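Storage and Materials Handling, Unit 4
Open shelving: containers and loading
Notes by Ching-wen Kao. Read before the February practical.

Open shelving leaves its contents exposed to dust and gives small items no side restraint. Containers supply both.

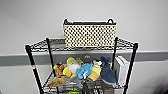
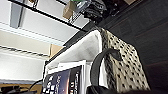

Container choice starts with the shelf surface. A solid board carries any base, while a wire grid supports the load only where the wires run, so narrow feet and small loose items should be avoided. A rigid container with a flat base spreads the load. Handles matter above shoulder height – the woven basket on the black wire unit has looped ones at its upper corners, so it can be gripped at the rim. Fabric bins hold their shape less well and are better kept for textiles and other light goods.

Loading rules for the practical:
Maximum 12 kg per container, 10 kg if lifted from the top shelf.
Leave 15 mm clear on each side.
Heaviest items go on the lowest shelf.

Record each container on the Notell sheet and return it to Ilídio Lobo.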